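Spent most of June trying to decide whether the Nundier gripper is worth the extra over the Barero we already have. Going to put it all in one thread so I can stop answering the same question by email.

Short version for people who don't read threads: maybe, for some jobs, and not for the reasons in the brochure.

Background. We do small bench tests for people who are thinking of buying an arm and don't want to take the salesman's word for it. I am the one who doesn't take the salesman's word for it. Pentti Laaksonen does the wiring and has more patience than me.

The claim from Nundier is that the fingers "find" the object, so you can be sloppy about where you send the wrist. I have heard this about every gripper since I started in this trade. Usually it means the fingers open wide.

To be fair to them, the fingers do open wide.

The Barero is a plain parallel thing. Two jaws, one motor, moves in a straight line, makes a noise like a stapler. It has never surprised me. I mean that as praise.

First problem was the controller. Kokkonen make the box that both grippers are meant to run from, and the leaflet says you can swap one for the other without changing your program. You can't. The opening width is counted from the other end. Zero is shut on one and fully open on the other.

Guess how we found out.

Pentti says it's on page 39 of the manual. It is on page 39 of the manual. It's in a footnote.

So if you're swapping grippers on a Kokkonen box, flip your widths first and run it in the air with nothing under it. Please. Fingertips are not cheap.

Next, the test itself. People keep sending me videos of grippers picking foam cubes off a flat black mat. Anything can pick a foam cube off a flat black mat. My nephew's toy crane can do it.

I wanted walls in the way, something round, something see-through and a surface that isn't perfectly smooth. The sort of thing that turns up in real life the day after you've signed the order.

Baskets are a good test because you have to go down past the rim with both fingers and come back up without taking the basket with you. A gripper whose linkage sticks out at the sides has to be careful about where its elbows go. No brochure I've read has a drawing of this.
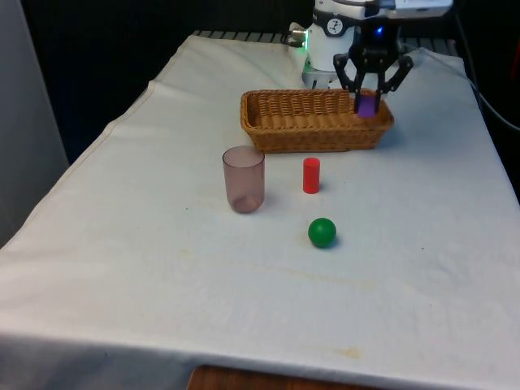
The block is the easy bit. Flat sides, firm, stays where it's put. If you want to sell me a gripper on the strength of a block then I'm going to ask what else you've got.

What I was watching was the clearance. Blocks near the middle of the basket, fine with either gripper. Blocks near the end wall, the Barero would go in if you turned the wrist a quarter, and the Nundier wanted more thought. We got it in. I'd not call it sloppy-proof.

Numbers, because somebody will ask. We did 200 picks with each gripper, same arm, same objects, same program apart from the flipped widths. Dropped or missed: I'm not giving you a percentage, because 200 isn't enough to tell two decent grippers apart and I'm tired of seeing it done.

What I will say is where they failed, which was far more useful to me than the total.

Barero: balls. It gets hold of a ball perfectly well if it comes down dead centre. A bit off and the ball squirts out sideways and you spend the next five minutes on your knees looking under the bench.

Nundier: much better on balls. I'll give them that without grumbling. It does pull the ball in a little as it closes, and that was the one part of the "finding" claim I'd sign my name to.

Cylinders standing up: no difference worth typing out. Both knocked a few over on the way in, and that was my path, so don't blame the hardware. I moved the approach higher and it mostly stopped.

Cups are where it gets silly. A thin plastic cup doesn't mind being held but it does mind being squeezed, and the force setting on the Kokkonen goes from 0 to 1,000 with no units. No units! I asked what it was 1,000 of. The answer came back as "of the range".

On the Nundier, anything below a certain point and the cup slid. Anything over it and the cup went oval. There's a gap between the two where it works, and the gap is small, and it moved when we changed fingertips. Same story on the Barero with a slightly wider gap. If cups are your business, get softer tips and stop reading gripper reviews.

Then the cameras. We had the Drernov depth camera on loan and I had hopes for it. It couldn't make up its mind about a see-through cup. Sometimes it saw a rim. Sometimes it saw the cloth behind and reported, with great confidence, a table with no cup.

This isn't a Drernov problem, they're all like that. But the Drernov leaflet has a glass of water on the front of it, so I feel entitled to complain.

We ended up finding the cup with an ordinary colour picture and telling the arm how tall cups are. Not clever. Worked better than the clever way.

Saimi Tuominen asked why we put cloth down when it makes the depth readings worse. Partly that. I'd sooner have the bad readings now, on my bench, than have a customer ring me with them. Creases also tip light things over by a degree or two, and you learn quickly which of your programs had been relying on a perfect table.

Aleksi Jääskeläinen wrote to say I'm being unfair and that his Nundier has run for months in a packing cell with no trouble. I believe him. His parts are all the same size and arrive in the same place. I'd expect a pair of kitchen tongs to do well there if you bolted them on straight.

(He took that well. He's also right that the Nundier is quieter, and I'd forgotten to mention it. If people work next to the thing all day then put that in the plus column.)

Things I couldn't test and so have no opinion on: how long the linkage lasts, what dust does to it, whether the spare parts turn up. More joints means more places to wear, in my experience, but June is not long enough to prove it and I won't pretend it was.

Price. I can't post the quote. It's up to 2 times what we paid for the Barero, depending on which fingertips you want and how much you enjoy haggling. The tips that come in the box are the hard ones, so budget for others.

So who should buy it? If you handle round things, or your parts turn up a bit out of place, have a look. If you reach into boxes, baskets or anything with walls, borrow one first and check it fits before you fall in love. If you pick blocks, keep your money.

And don't let anyone demo it to you with their own objects. Take a bag of your own. Arvo Hämäläinen brought a bag of onions to a demo once and it was the most honest half hour I've had in this job.

We're keeping the Barero on the main arm for now. The Nundier goes back with the Drernov unless they let me hang on to it for the soft tip tests, and I've asked.

Pirjo Niskanen wants the raw log. It's a spreadsheet, the column names are in a mix of Finnish and bad moods, I'll tidy it and send it on. Anyone else who wants a copy, reply here.

Last edit to this thread 29 June 2019: fixed the bit about the widths, I had Barero and Nundier the wrong way round in my notes. Zero is shut on the Barero. Check your own before you trust me on it.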